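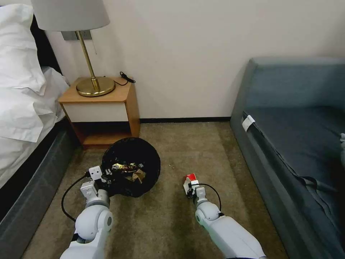 Abb. 4: Zimmer mit Bett (links), Nachttisch und Sofa (rechts), Blick von oben auf den Teppichboden.

4.2 Scheuerverhalten der Saumkante bei gefütterter Kinderkleidung

Die Saumkante gefütterter Kinderkleidung wird in der nähtechnischen Literatur meist gemeinsam mit der Seitennaht behandelt. Für die vorliegende Untersuchung wurde sie getrennt betrachtet, weil Oberstoff und Futter an dieser Stelle unterschiedlich weit umgeschlagen sind und das Futter je nach Zuschnitt als schmaler Vorstoß nach außen tritt. Verglichen wurden zwei Verarbeitungen: der von Hand staffierte Saum (Variante H) und der verstürzte, anschließend maschinell abgesteppte Saum (Variante M).

Als Oberstoff diente ein Baumwollköper der Weberei Karko, als Futter ein leinwandbindiges Viskosegewebe desselben Herstellers. Beide Stoffe wurden vor dem Zuschnitt einmal gewaschen und liegend getrocknet. Genäht wurde durchgehend mit dem Polyestergarn Tiwari in der feineren der beiden verfügbaren Stärken. Die Proben der Variante H fertigte Benedicta Abugri in der Werkstatt Drollton an. Die Stichlänge war vorgegeben, die Fadenspannung blieb der Ausführenden überlassen. Dieser Umstand schränkt die Übertragbarkeit auf andere Werkstätten ein und wird in Abschnitt 5 wieder aufgegriffen.

Die Prüfung erfolgte auf dem Scheuergerät Gunach mit Wollgewebe als Gegenlage. Die Proben wurden nach 800, 2.000 und 3.000 Touren entnommen und unter dem Fadenzähler beurteilt. Als Schaden galt der erste vollständig durchtrennte Faden, unabhängig davon, ob er dem Gewebe oder der Naht angehörte. Je Variante und Entnahmestufe standen vier Proben zur Verfügung. Eine statistische Auswertung über die bloße Gegenüberstellung hinaus ist bei diesem Umfang nicht sinnvoll. 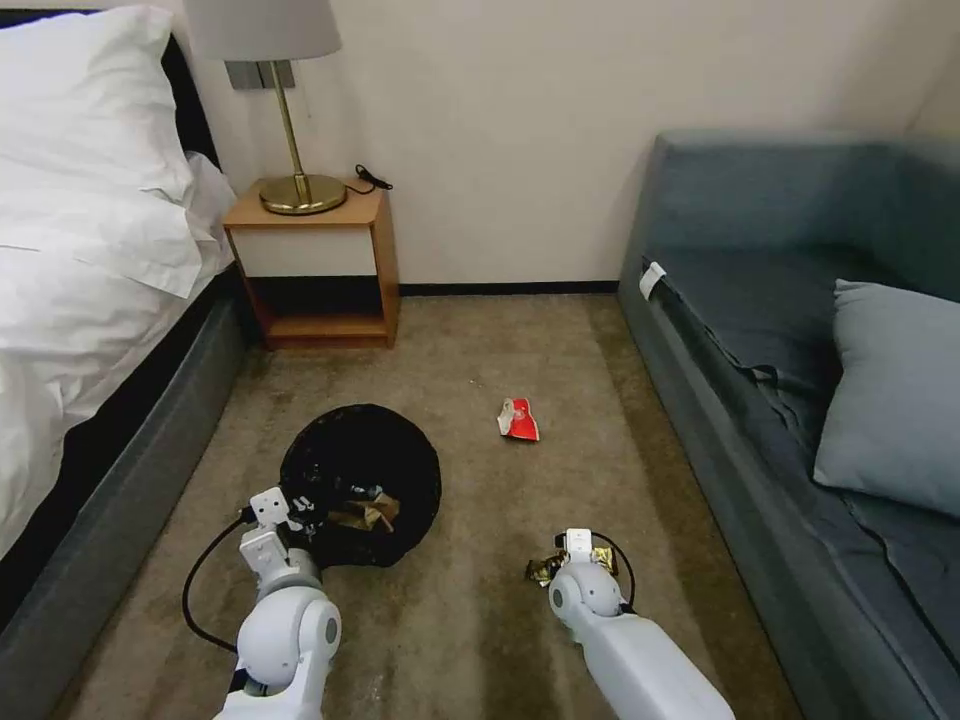
Nach der ersten Entnahmestufe war an keiner der beiden Varianten ein durchtrennter Faden festzustellen. Variante M zeigte jedoch bereits eine deutliche Aufrauung entlang der Steppstiche, die dort über die Gewebeoberfläche hinausragen. Bei der zweiten Stufe trat an Variante M der erste Schaden auf, und zwar durchweg am Oberfaden der Steppnaht. Das Gewebe selbst war noch geschlossen. Variante H blieb bis zur dritten Stufe ohne Nahtschaden, verlor dann aber am Futtervorstoß einzelne Kettfäden.

Der Unterschied lässt sich mit der Lage des Nähfadens erklären. Beim Staffieren verläuft er überwiegend im Umschlag und wird von der Gegenlage kaum erfasst – die Beanspruchung geht damit auf das weichere Futter über. Für die Praxis ist zu beachten, dass ein beschädigter Vorstoß schwerer auszubessern ist als eine offene Steppnaht. Bei Kleidungsstücken, deren Saum ohnehin ausgelassen werden soll, fällt dieser Nachteil weniger ins Gewicht.

Nicht untersucht wurde der Einfluss wiederholter Wäschen zwischen den Entnahmestufen. Eine entsprechende Reihe mit denselben Stoffen ist seit Dezember in Vorbereitung, wobei der Vorstoß zusätzlich in einer schmaleren Ausführung geprüft werden soll.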